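Workshop notebook, Dosberg store and fittings room
November, entry begun 9.40 a.m.

Subject: baskets for the small-goods shelving, continued from the previous entry.

The purpose of the morning's work was to settle which baskets are to be used on the open shelves and which are to be returned to Vuritz. The question was left open last month after the shelves had been fitted and the first labels printed. It is desirable that the matter be closed before the Karunaratne order is confirmed, as that order includes the shelf liners and these must be cut to suit.

Shelf depth was measured again and found to be 40 cm at the back rail, as drawn. The clear height between the second and third shelves is less than the drawing shows, owing to the lip fitted to the underside of the third. The drawing has been corrected in pencil and initialled. Colleagues working from the older copy in the blue folder are asked to destroy it.

Two patterns of woven basket remain under consideration, one dark brown and one orange. Both are rectangular and both are of the plastic rattan type, which was preferred to natural cane on account of cleaning. The brown has a thick braided rim and a small looped handle at the end. Its sides are fairly open in the weave, with many small gaps between the uprights, while the floor is woven closer and is ridged. 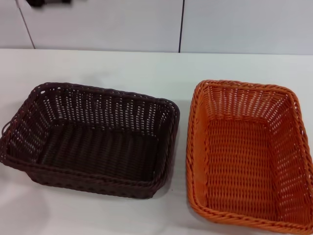

The openness of the sides has a bearing on what may be stored. Washers, split pins and the smaller hooks should not be placed directly in a woven basket of any colour. They are to remain in their lidded tubs, and the tubs may then stand in the basket. Cord, cloths, gloves and boxed goods may be put in without further provision. The ridged floor is acceptable for boxes but tends to tilt the narrow bottles of oil, and these have accordingly been moved to the lower cupboard.

Mr Lakmal Bandara has proposed that colour be used to distinguish goods for issue from goods held in reserve: orange for issue, dark brown for reserve. The proposal is adopted for a trial period. It is noted that the lower shelves are poorly lit in the afternoon and that the darker baskets may prove hard to see into. Should this be reported more than once, the reserve goods are to be exchanged with those on the upper shelf.

Labels. The adhesive labels do not hold on the weave and should not be tried again. Card tags tied through the side, just under the rim, were found satisfactory. The Rondimov tags are supplied in packs of 800, and one pack has been requested. Tags are to carry the shelf number and the class of goods only. Quantities are to be entered in the ledger, page 136 onwards, and not on the tag.

Cleaning. Dust is to be removed with a soft brush, working along the weave. Warm water with a little soap may be used where necessary, after which the basket must be stood on its end until fully dry. Solvent is not to be used.

Outstanding: reply to Vuritz regarding the return of the lidded pattern; liner dimensions to Karunaratne; second coat on the end panel of the shelving.

Entry closed 12.15 p.m. Liners to be taken up in the next entry.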